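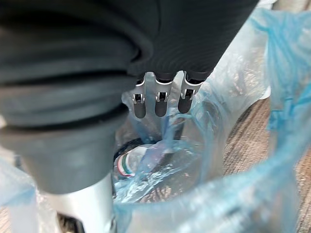

hboiko
Our building wants to charge for garbage by the bag starting in May. Right now it's a flat fee. The trash receptacle fills up faster than it used to, and the manager blames people who toss old clothes. Does paying per bag work?

jannik_g
We did it in Gekholm. People just stuffed the bags tighter.

Pavliuk
Disagree. Ours went down. The real problem is textiles – they take up a lot of room.
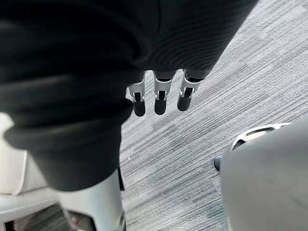

Black ribbed knit, fine ribs

jannik_g
Knits like that can go to a clothing bank.

Pavliuk
Only if they're clean. Ours turns away a lot.

hboiko
Thanks. I'll ask for a clothing bin before we vote.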